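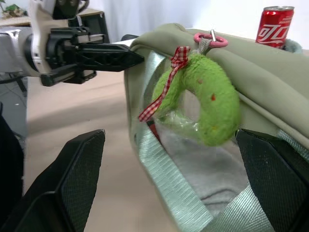 Ingvar Brøndum will tell you that a night train is the best hotel in the world, and he will tell you before you've sat down. He is 77, he has just come back from three weeks on the rails, and he had his map open on the café table in Dunstead when I got there.

"You go to bed in one town and wake up in another!" he said. "Who wouldn't want that?"

His favorite is still the sleeper to Briem. It leaves on Friday evening with some 20 passengers, and he always asks for the lower bunk. "The upper one is fine if you're young. I want to lie there and watch the station lights go by."

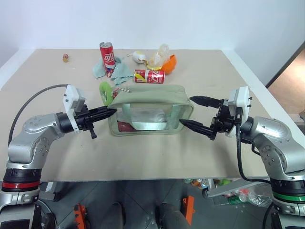
Packing is where he gets really fired up. He takes one small bag and wears the same jacket all through July. For the little things he swears by a pouch with a clear window in the front, like the green one here, so he can find his toothbrush in the dark without waking the whole compartment. "Socks at the bottom, ticket on top," he said, and then he was off again, on to the breakfast rolls at Utitz.

Contact | © Loko Travel Pages | Back to top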